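In praise of the odd cup

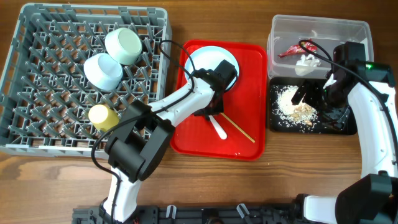
My sister-in-law has a cupboard that makes me feel slightly ill. Open it and there they are, a full set of matching mugs, all the same grey, handles all pointing the same way like cows before rain. She bought them in one go when they moved to Stelstead, and the old ones went to the charity shop in a box. I asked her if she missed any of them. She said no, they were only mugs!

Well, I've been cross about it ever since, so here goes.

I think a household should collect its cups slowly and by accident. Ours came from all over the place. There's one from a garage that closed years ago, one my husband won at a fete (he was aiming for the gin), and a big ugly brown thing with "Brewery, est. 1822" on the side that holds so much tea you can't finish it while it's hot. I wouldn't serve a guest with it. I'd be very upset if a guest broke it, though.

People say matching things are calming. Magazines say it all the time, usually next to an advert for matching things. And I can see it with plates, because plates have to stack and a wonky stack is a nuisance. But a cup is about the most personal thing in the kitchen. You hold it, you put your mouth on it, you carry it round the house looking for your glasses. Why would you want yours to be the same as everyone else's?

When I worked at Baumgart we had a kitchen for 113 people and one very long shelf. Then somebody upstairs decided it looked scruffy for visitors, and we were all issued with white company mugs. Within a month they had nail varnish dots on the bottom, elastic bands round the handles, bits of tape with initials on. Bernd Ostermann from accounts glued a button to his. People want their own cup – you can take it off them but they'll only make another one.

My friend Wiebke Lenz disagrees with me completely, I should say. She grew up as one of 7 children and says that having your own cup just meant having your own cup to fight over. Fair enough. She has 2 mugs now, both plain, and washes them up straight away, and she's a much calmer person than I am.

Still, I came home last January with a chipped blue one from the market, fifty pence, a tiny lighthouse painted on it and the cupboard already full. My husband looked at it and didn't say a word. He was drinking out of it by the weekend.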